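Home News Business Technology Opinion Contact

Kitchen robots still slow learners, Lustberg trial finds

Putting things away on a kitchen counter is still hard work for a machine, according to results released in January by the robotics firm Lustberg.

The firm ran 3,000 attempts at small household chores in simulation, using a single arm and a two-finger gripper. The arm finished 1,253 of them without help. Clear glassware and narrow containers gave it the most trouble.

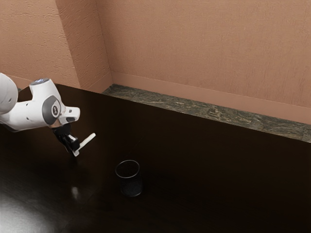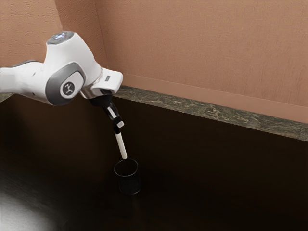

Shagufta Ghumman, who led the trial, said lining up a thin object over a small opening took the software far longer than it takes a person. "It gets close and then it hesitates," she said. "A family would not wait for that."

Shops are watching too. Morthorpe, a housewares chain, plans to test an arm at 4 stores for restocking shelves after closing. Operations manager Eusebio Villanueva said the company would keep its night staff during the test. "We want to see if it can do one dull job well – we are not asking for more," he said.

Lustberg will repeat the chores on a real counter this spring, starting with almost 1,000 attempts. It has not set a price or a sale date for a home model.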